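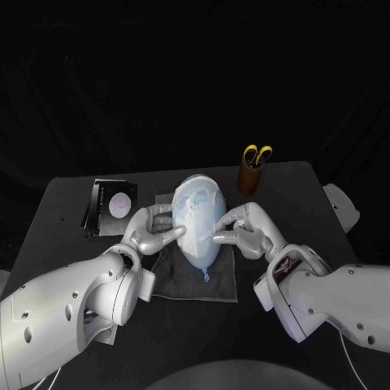
Sesier llega a nuestra conversación con quince minutos de adelanto y una libreta llena de letras tachadas. Es el nombre con el que firma sus canciones desde hace 9 años; el otro, el de los documentos, prefiere no usarlo en las entrevistas. Su segundo disco, "Seneck", sale a la venta en noviembre y contiene nueve piezas para voz, guitarra y un órgano pequeño. "El primero lo hice con mucha prisa", explica. "Todas las canciones llevaban la misma cara puesta encima, como una mascarilla facial sobre un globo azul: un poco arrugada, con los agujeros para los ojos, y debajo se veía siempre el mismo color. Esta vez quise que cada canción tuviera su propia piel."

El título viene de una calle de su infancia. No era una calle bonita, reconoce, pero allí escuchó por primera vez un acordeón, desde la ventana de un piso bajo. Empezó a escribir a los 16 años, en una lengua que no era la suya, y conserva esta costumbre. "Cuando escribo en español voy más despacio. Tengo que elegir cada palabra, y entonces la melodía también espera."

La grabación se hizo en los estudios Binetti, en una sala donde apenas cabían tres personas. Casi todo se tocó en directo, sin metrónomo. Le pregunto si no tuvo miedo de los errores. "Tuve mucho miedo el primer día. En la segunda canción se oye una silla, y en la última mi voz se rompe un poco. La repetimos muchas veces y al final dejamos la primera toma."

El sello Ķēniņš publicará el disco en vinilo, en una edición de más de 200 ejemplares, y también en formato digital. Fue el sello quien propuso cambiar el orden de las canciones - una discusión que duró semanas. Sesier quería abrir con "Puerto de noche", que es lenta y casi no tiene estribillo. Ahora está en el lugar 3, y admite que allí respira mejor.

Sobre los conciertos habla con más cautela. Le gustan las salas pequeñas, donde se puede tocar sin amplificar la guitarra, y no le gusta hablar entre las canciones. "La gente piensa que soy antipático. Es solamente que no sé qué decir, y si digo algo, después lo pienso toda la noche."

De momento ensaya por las mañanas y corrige por las tardes. La libreta que trae ya no es para este disco, sino para el siguiente. Me deja ver una página: dos versos escritos a lápiz, una flecha y una lista de acordes. "El segundo verso todavía no está bien", dice, y la cierra.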